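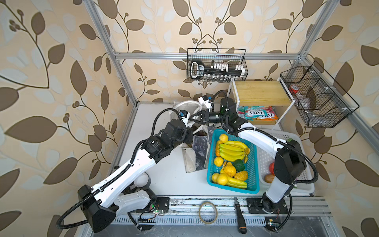
Bananas, lemons and a green bell pepper in a teal plastic basket. All the produce is artificial.

Local News | Education | Home and Food

Zusau library will lend baskets of artificial fruit from this month

By Lachlan MacRitchie
May
4 min read

Families and teachers in Zusau can now borrow a basket of artificial fruit and vegetables in the same way they borrow a book. The town library has put 42 filled baskets on loan, and the first of them went out in the morning, shortly after the doors opened.

The collection has 1,070 pieces. Of these, 827 are fruit, and the others are vegetables. They were bought from Keltwood, a display supplier that was closing its showroom and wanted to sell the whole stock to one buyer. The library paid for it from its fund for toys and games, which was started two years ago and had until now been spent mostly on puzzles.

Each basket holds a mix and not one kind only. In a typical one there are bananas in bunches, several round lemons, an orange and a bell pepper. Some baskets also have citrons, the bumpy yellow fruit that many visitors take for a strange lemon. The librarians say that the citron is the piece they are asked about most often.

"People pick it up and turn it over and ask what happened to it," said the head of the children's department. "I was not sure myself when I first saw it. I had to look in one of our own cookbooks."

A basket can be kept for three weeks and can be renewed one time if no other borrower is waiting. There is no charge. Borrowers need an ordinary library card, and schools can take up to four baskets on one card. A printed list goes with every basket, so that the pieces can be checked at home before it is returned. Small losses are not fined. For a lost bunch of bananas, the library asks for a modest payment, as the bunches are the most expensive pieces to replace.

The idea came from the language classes that meet on the upper floor. The teachers there had used picture cards for the names of food, and they found that adult learners spoke more when there was something to hold and pass across the table. One class began to play market, with one student selling and the others asking for prices. They did this with real fruit at first, but it had to be bought again each week, and much of it was eaten before the lesson was over.

The nursery school on Jelley Street has reserved baskets for the rest of the term. Its children will use them for sorting by color and by size -- the yellow pieces are expected to cause some argument, with bananas, lemons and citrons all so near to each other. The school has also asked for the green peppers to be included every time, in order that there is something in the basket which is not yellow or orange.

There are other uses, too. A drawing group has asked for fruit that keeps its shape through a course of several evenings. The members like to set their still life in front of patterned wallpaper or a printed cloth, and they had complained that real pears changed color between one meeting and the next. A small theater company has borrowed two baskets for a kitchen comedy, which opens next month.

Cleaning was the question that took longest to settle. Each piece is wiped with mild soap and water when it comes back, and then left to dry on a rack in the staff room. The plastic baskets are washed separately. The library asks borrowers not to put the pieces in a dishwasher, because the paint on some of them may come off. It also reminds parents that the smaller pieces are not suitable for children under three years.

Not all of the Keltwood stock could be used. A number of grape bunches had loose parts and were put aside before the counting. They will be offered to the drawing group, if the group wants them. Some tomatoes were faded on one side, probably from standing in a shop window, but these were kept in the collection.

The baskets stand on the low shelves in the Katayama Room, to the left of the picture books. They can be reserved at the front desk or by telephone. Requests for a basket with particular fruit are also accepted, although the staff ask for a few days to prepare it.

Visitors who only want to look may open the baskets in the room. The library asks that they put everything back in the one it came from.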